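Ulham Neighbors Help Board
Garage, Shop & Hobby

Storing pre-made twisted pair harnesses without growing a nest

gauge_against_the_machine
Posted Feb 1, 2021

I put together little signal harnesses for people restoring old marine electronics. The wire is blue and white twisted pair, with a short black sleeve in the middle to keep everybody together, and past the sleeve the ends go wherever they please. One harness is a delight. Put 46 of them in a shoebox and you have a bird's nest with connectors.
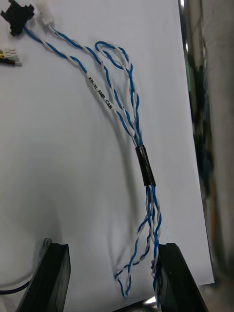 What I've tried so far

Zip bags (they hide, then multiply). Pegboard hooks (fine until the cat). Since January I've been using yellow plastic trays, which at least let me see the problem. The pairs still hook each other by the loose ends, and I spend my evenings picking them apart like a man
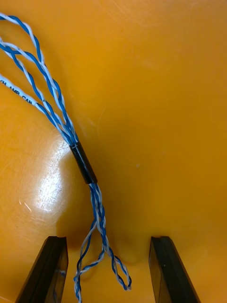 shelling very small, very expensive shrimp. Does anyone have a system that doesn't need a cabinet the size of a Buick? Also, does the printing on the marker sleeves rub off if they slide around in plastic? Mine say CAN on them and I'd like them to go on saying it.

3 replies

tin_snips_and_regret

Your trays are fine. Your trays are just too full. I keep one harness type per tray and never more than 6 in it, all with connectors at the same end. Yes, you will need more trays. I got mine from the Grosel surplus sale and they've outlived two workbenches. Push them together in pairs down both sides of the table and leave the middle bare for working. Resist putting your coffee in the middle. 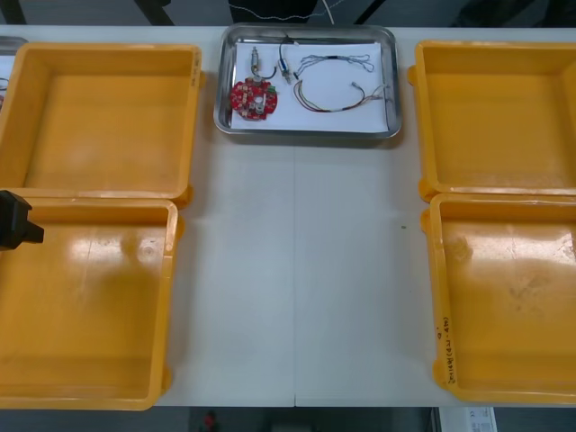 Yellow trays down both sides, clear strip between them.

For the ends, a loose twist of paper tape a couple of inches past the sleeve. Fold the tail of the tape over so you can get it off again.

Lunasport_Larry_not_Larry

shoebox worked for me. use a bigger shoebox

old_van_dusen_road

Printing first, because I've ruined some. Sliding in a clean tray never hurt mine. Grit did, and so did the cleaner I used to get rid of the grit. Use a damp cloth with a drop of dish soap and let the tray dry before anything goes back in.

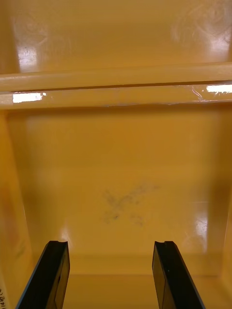 Labels on the trays matter more than the trays do. I wrote on mine in marker, straight on the plastic, and 75 trays later I can't read half of them. Put the label on tape and you can peel it off when you change your mind, and you will. While you're at it, look at the floors. A gray smudge in the middle like the one in that last bin is worth wiping before white wire goes near it, as white insulation picks up everything and gives none of it back. Mine went gray in one afternoon and the customer asked if they were used.

Don't coil them tight to save room, either. Big lazy loop, sleeve in the middle, leave it be.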